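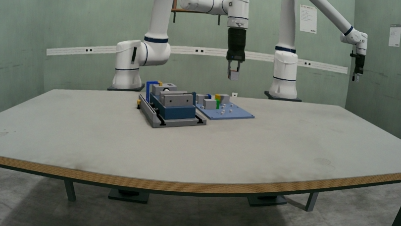
Most arguments about training data for robot arms are arguments about how much of it there is. I want to argue about who picks it, and when they stop.

I spent the spring at Gremen helping to build a set of assembly examples in simulation. The job was small parts going into a fixture: a housing, a few blocks, a bracket. An operator sat with a pair of hand controllers and drove two arms through the task, and every run was saved with its joint positions and its camera views. We had a target of 400 runs. We reached it by the end of April, everyone was pleased, and the policy trained on those runs was poor.

The reason was dull. Our operators had become good at the job. By the second week they were picking each block up the same way, from the same side, and carrying it at the same height. Masaru Yokoyama went through the set afterwards and found that 302 of the runs could have been swapped for one another without anyone noticing. We had paid for 400 examples and owned far fewer.

The usual answer is to add variety by machine. Shift the board a little, change the light, scuff the walls, put a stain on the table. We did all of that and I am in favour of it. A simulated bench that looks as if it came out of its packaging this morning teaches a camera very little about a real one. But changing the background does nothing about the motion. If the hand always comes straight down on the block, the learner sees one approach under a great many lights.

What helped was asking for trouble. Shanthi Pramanik, who ran the operators' schedule, set aside 60 runs in which the person had to begin from a bad position - block held off centre, wrist turned the wrong way, one arm left somewhere unhelpful - and get out of it. They were slow to collect. The operators disliked them, and a fair number of the runs looked clumsy when played back. They did more for the policy than the last hundred tidy ones.

I would go further than Shanthi does. She thinks the awkward runs should be a supplement, added once the basic task is covered. I think they should come first, while the operators are still awkward themselves. Somebody new to the controllers will overshoot, hesitate and correct without being told to. We threw most of that away as practice. At Gremen the first 11 runs from each new person were deleted by a script, and I wrote the script, so I am not blaming anyone else.

There is a fair objection. Clumsy data teaches clumsiness, and a customer who wants parts seated does not want an arm that dithers over the fixture. Masaru made this point often, and he was right that some runs have to go. A run where the operator drops the block and gives up is no use for copying. A run where the block is nearly dropped, then saved, is a different thing and ought to be labelled as such. That labelling takes a person who watches the whole run, and it is the part of the budget that gets cut first.

Managers like a total. It goes in a report and it rises every week. I would rather see a list of the situations the set covers, with the gaps left blank. Ours would have had a lot of blanks in April. We would have been annoyed to see them, and we would have spent May filling them in instead of retraining the same model on the same grasp.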